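Clekby Robot Club – Tips for the Work Table

These are small tips we collected while the students practiced for the container task at Rodureo. The task is simple to explain: move a clear plastic container with two hand grippers, and do not crush it.

Clear the middle of the table before you start. Put the cables to the side.
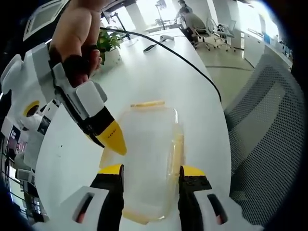
Both with the yellow tips and a clear container. 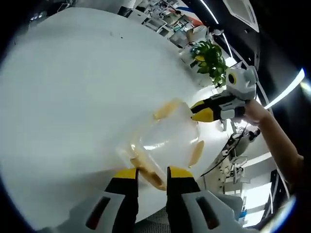
Open the fingers wide and come from both sides slowly. Thin plastic bends quickly, so stop closing when it stops sliding. Keep the second gripper near the rim – it should help, and it should not push.

Wipe the finger pads with a damp cloth after every practice. For sticky food, use warm water and a drop of dish soap, then dry well. Our team made 673 tries until July, and the pads are still good.

A reader from Jemham wrote to us that baking soda cleaned their pads better than soap, but it must be rinsed twice or the grip becomes weak. We tested it on 96 tries and agree about the rinsing. For the cleaning we still prefer soap.

Store the grippers with the fingers open.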